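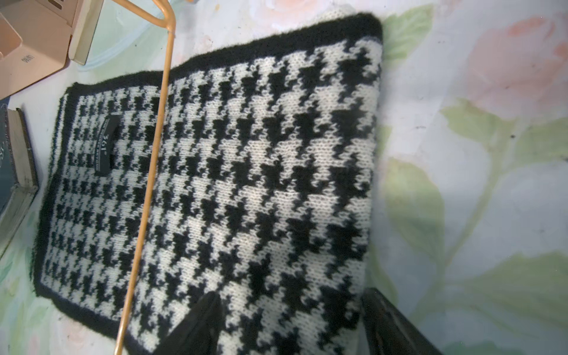

Knitted scarf, houndstooth pattern with black border.

To: Members, Local Markers and Monuments list
From: Neelam Sandhu, Records Office
Subject: Re: Relocation of the Puditz mill tablet – which position do we record?

Dear members,

Thank you to those who wrote regarding the Puditz mill tablet. The question affects a number of entries in the register, and I am therefore replying to the full list. The original message is quoted here for those who joined recently.

> Dear Records Office,
>
> I visited the mill tablet at Puditz on Friday and found that it has been moved. Our entry places it on the east wall of the mill, beside the loading door. It is now set in a low stone base across Demissie Road, next to the footpath, and it faces the other way.
>
> The text on the tablet still reads "On this spot stood the first mill." That was true of the old position but it is not true of the new one. I paced the distance at 80 yards.
>
> I have three questions. Should the entry give the old position or the new one? Should we say anything about the wording? And does the tablet keep its number (455), or is a moved marker treated as a new marker?
>
> I have a rubbing of the inscription from before the move and can mail it if it is wanted. The parking situation has also changed, and the directions in the entry will send people to a locked gate.
>
> With regards,
> A member, Vornent

The office's answers are as follows.

Position. The register records where a marker can be found today. The main location line for the Puditz tablet should give the new position on Demissie Road, with the side of the road and the direction of travel from which it is seen. The former position is not deleted. It moves to the line headed "Previous location," together with the month of the move if known. In this case the owners have confirmed August.

Wording. The inscription is transcribed exactly as it appears, including the words "on this spot." Contributors should not correct an inscription, add to it, or place remarks in brackets within it. Where a text is no longer accurate because the marker has moved, a single sentence may be added under "Notes." I suggest: "The mill referred to stood on the opposite side of the road." Please do not include the paced distance until it has been measured with a tape or taken from a survey map.

Number. A marker keeps its number when it is moved, cleaned, repainted or remounted on a new base. A new number is issued only when the tablet itself is replaced, even if the replacement carries identical text. Number 455 therefore stands. The old Skelleo bridge plate, which several of you have mentioned, is a different case – it was recast, and the present plate was correctly entered as new.

Distance. Some of you asked how far a marker may travel before it should be treated separately. The guidelines set no limit. They do ask that any move of more than 100 yards be reported to this office before the entry is edited, so that the list of nearby markers can be revised at the same time. A move that crosses a township line should be reported whatever the distance.

Directions. The member is quite right about the gate. Until a new route has been checked on foot, please remove the parking sentence from the entry altogether.

The rubbing would be very welcome. It should be rolled, not folded, and sent with a note of the entry number and the name of the person who made it. Inscription text submitted with it should be kept under 500 words, in a plain file.

Entries for Vornent township remain open for editing until the end of the month. Corrections to the Skelleo pages should wait, as the map references there are still being checked.

Yours sincerely,

Neelam Sandhu
Records Office

To leave this list, reply with the word "remove" in the subject line.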